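Plateau de service

Le plateau de service est un support plat, le plus souvent bordé d'un rebord peu élevé, qui sert à porter et à présenter la vaisselle, les boissons ou les mets. On le rencontre dans presque toutes les maisons, parfois rangé debout entre deux meubles, parfois laissé à demeure sur la table, où il finit par faire partie du décor.

Formes et rebords

Le modèle rectangulaire aux angles arrondis est sans doute le plus familier, car il se range bien et se nettoie sans peine – les miettes ne se logent pas dans les coins. Le rebord, même bas, retient une tasse qui glisse et offre une prise aux doigts. Les grands formats domestiques atteignent volontiers 60 cm de long ; au-delà, il faut de bons bras et des portes larges.
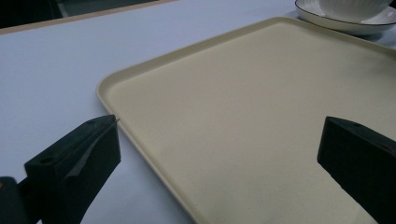 Les teintes claires, crème ou beige, ont la faveur de bien des foyers, parce qu'elles s'accordent avec la vaisselle blanche, unie ou soulignée d'un filet sombre. Un fond mat et finement moucheté a aussi le mérite de rester discret sur les petites traces du quotidien.

Usage à table

Dans son petit guide Recevoir à Brededton, Elisa Sanna conseille de poser d'abord les pièces lourdes, théière ou bol garni, au centre du plateau, puis les soucoupes tout autour. Elle recommande également de le débarrasser entièrement avant de l'essuyer, avec un linge doux à peine humide, et de le laisser sécher à plat – une habitude que l'on prend vite et que l'on garde longtemps.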